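Chapter 5
Storing Food at Home

In this chapter we study how a household keeps its food through the year. Mushrooms are a good first case, for they lose water quickly and they bruise under the hand.
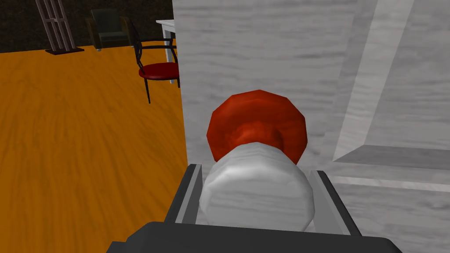 A reader of the first edition objected that in Warno mushrooms are always dried on a string, and that a cool shelf is only for people in a hurry. We accept the point, and drying is treated in Section 2.

The shelf is still the usual place. In the Areck survey, 101 kitchens were visited in July, and the food was kept in cabinets, often too near the stove.

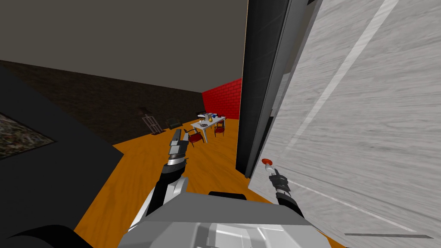
Such heat shortens the life of flour and oil also. Before you continue, read Table 2 and note the storage time of each food.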